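Print this page | E-mail this to a friend

Posted in: Get Involved > Campus Events > Calls for Helpers

Search the site: type keyword here Go

Walkers, drummers and banner carriers wanted for the Founders' Parade

Hello again from the parade desk! I'm Haoran Ding, I work in student events at Drerach College, and for my sins I'm putting together this July's Founders' Parade. I need people, quite a lot of them, and I'd love it if some of them were you.

If you've never seen it, the parade sets off from the library steps at 10 in the morning, goes down through the old gate, past the Karppinen Building and ends up on the sports field, where there's lunch and a lot of sitting on the grass. Every department, hall and society can send a team. We had 400 walkers last year and I'm hoping for 500 this time, which I know is greedy, but the route can take it and the noise was wonderful.

I'm after a few different sorts of people. Walkers first, obviously – you don't need to be staff or a student, family and neighbours are very welcome too. Then drummers and anyone who plays something loud that can be carried. Banner carriers should be happy to hold a pole up for the best part of an hour (there's a shorter route for anyone who'd like to join halfway, just ask). I also want marshals for the two road crossings, and those places are paid at the college's usual casual rate. Marshals have to be over 18 and come to one evening briefing.

And then there's wardrobe, which is where I'm really short. We lend out sashes and tunics to any team that hasn't made its own, and they all need washing, mending and sorting by size before the day. You'd be working in the laundry room on the ground floor of Clalanero Hall, a couple of hours at a time, whenever suits you. If you can sew on a button I will be so pleased to hear from you. If you can take up a hem I may cry.
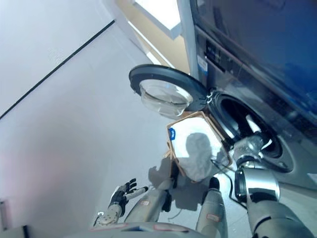

Washing machine with its door open.

Teams are judged again this year, on turnout, banner and general cheerfulness, in that order. The Engineering lot have won it twice running and have become unbearable, so please, somebody, stop them! Banners can be painted or stitched, as long as two people can manage them through the old gate without tipping them over. Last year the Music banner got wedged and we all stood behind it for a whole verse.

There's one new thing. The Dekodetti choir is going to lead us off from the steps and they'd like more voices for the opening song. You don't have to read music. They'll teach it to you by ear over three lunchtimes, and if you can only get to two of them, go anyway.

To put your name down, ring me on extension 3037 or leave a note in the parade tray at main reception. Tell me which job you fancy, whether you're coming with a team or on your own, and your tunic size if you want to borrow one. People on their own get put with a friendly team – I've done the matching myself for years and hardly anyone complains.

Wardrobe helpers and drummers, please get in touch first if you can, as you'll be starting well before everyone else. Everybody else has until the end of term.

Haoran

Print this page | E-mail this to a friend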